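Orçamento da segunda célula: o que entra e o que fica para depois

Fechei a primeira versão da lista de compras da segunda célula de manipulação de têxteis. O teto aprovado é de 3.000 euros, sem contar os braços, que já estão pagos. Parece folgado até se somarem as peças de desgaste.

A maior linha é a dos dedos e das almofadas das pinças. Na célula atual, em Lidgate, trocámos 17 pares desde janeiro. A Brumivine vende o jogo completo com parafusos; a Boateng só fornece as almofadas, mais baratas, mas com um prazo de entrega de 9 semanas. Vou pedir à primeira o stock inicial e à segunda a reposição.
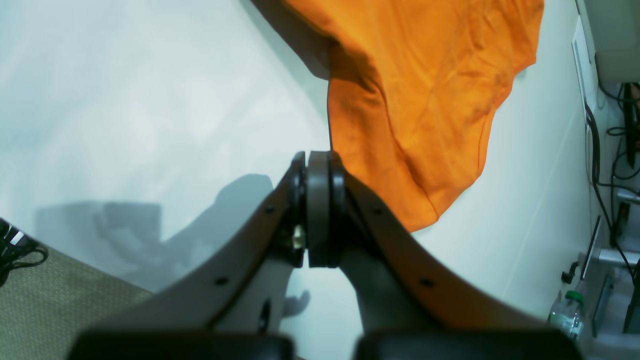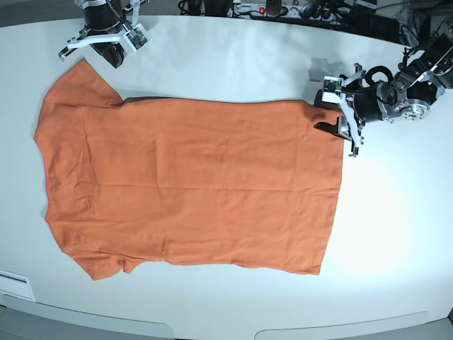

Tecido laranja nas duas imagens; na segunda, a t-shirt está estendida sobre o tampo branco, com uma das pinças a prender a bainha.

A segunda linha é a cablagem. Na primeira montagem comprámos cabos demasiado curtos e acabámos com extensões em série, o que complicou o diagnóstico de falhas intermitentes. Desta vez o comprimento é medido com os braços na posição mais afastada, mais uma folga para a calha. Reservei 1.000 euros para cabos, calhas, fonte de alimentação e réguas de tomadas com interruptor.

A mesa fica de fora. A Groltcombe propôs um tampo à medida com furação de fixação, mas o preço não se justifica enquanto não decidirmos a distância definitiva entre as bases. Uma mesa de escritório reforçada serve para os primeiros meses.

Falta cotar a iluminação. O reflexo num tampo claro obriga a difusores, e ainda não sei se os monto no teto ou numa estrutura própria. A encomenda das peças de desgaste segue em julho, com ou sem essa decisão.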